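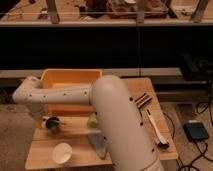 Is it worth building a robot arm in a shared workshop instead of at home? For most people the shared workshop is the better choice, as long as the group agrees early on what the arm is for.

I have tried both. My first arm was built in a spare bedroom and took a whole winter. The second is at the Plestana workshop, where I pay dues like everyone else and get a table and a shelf. I got further there by March than I ever did at home.

Tools are part of it. At home I had one cheap meter and a drill. But the bigger difference is what people expect of the machine. On my own I kept improving the arm and never asked it to do anything. At Plestana someone always wanted to see it pick something up, so I had to get it to pick something up.

We settled on household objects. Kitchen things, small toys, a piece of cloth. I think this is the right test for a hobby arm, and I think the usual demo with identical foam cubes is close to useless. A cube forgives a bad grip. A bowl has a rim to catch, and cloth changes shape every time it is moved.

We ran 262 tries over the spring and wrote down every one. The first 100 were poor. Of the last 100, 71 ended with the object in the bin. Two members thought we should drop the cloth from the count to make the number look better. I was against it and still am. A log with the hard objects taken out tells the next builder nothing.

There are costs to sharing. The Nillen crowd, who have the room in the evening, like the arm parked one way and we like it another. Settings get changed without a note. After the Rirnari build went the same way, we started keeping a paper sheet next to the power switch, and people mostly fill it in.

Some members say we should buy a finished arm and spend our time on software. The Agbayani workshop did that and they are happy with it. I would still build. When a joint starts to slip, I want to know which screw to reach for.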